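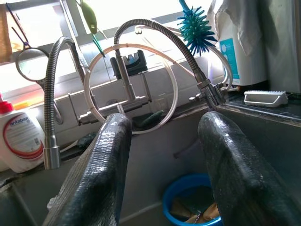

What is the Granholm Soup Swap, and who can come?
It's a free evening where neighbors trade quarts of homemade soup, and anyone with a pot and a recipe can come, whether they live in Granholm or not.

GRANHOLM SOUP SWAP RETURNS FOR ITS BIGGEST NIGHT YET

GRANHOLM – The Granholm Soup Swap is back this February, and it has finally outgrown the library basement! This year's swap moves upstairs to Chaudhary Hall on Mill Street, with doors opening at 6 p.m. on Monday and trading under way by 7.

The rules haven't changed. Bring six quarts of one soup, frozen solid and labeled with the name and everything that's in it. Draw a number at the door. When your number comes up, tell the room a little about your soup (a minute is plenty, though plenty of people go over), then pick a quart from the table. The rounds go on until everyone has six different soups to take home.

"My first year I brought a yellow lentil soup my aunt taught me over the phone, and I was sure it would be the last one left," said Bimla Pathak, who started the swap with her neighbors on Surkik Lane. "It went in the first round. I went home with a corn chowder I still think about, and I have been begging for that recipe ever since."

Cooks have traded 2721 quarts since the swap began, and this year there is room for some 30 more people than the basement could hold. New for this winter is a table just for broths and stocks, plus a beginner's corner where Dinesh Nigam will show how to cool a big pot safely and pack it for the freezer. He'll also take on the long-running argument over whether potatoes freeze well. (He says they do, if you mash them first.)

Any soup is welcome: meat, vegetable, spicy, mild, your grandmother's or one you made up last week. Please mark nuts, dairy, wheat and shellfish clearly on the lid. Coolers can be left along the back wall, and the side door on Gerkivitz Street has a ramp.

There is no charge and no need to sign up. Extra quarts go into the hall's community freezer, open to anyone during regular hours.

Questions about the swap, or about potatoes, can be left for Bimla Pathak at the Chaudhary Hall front desk.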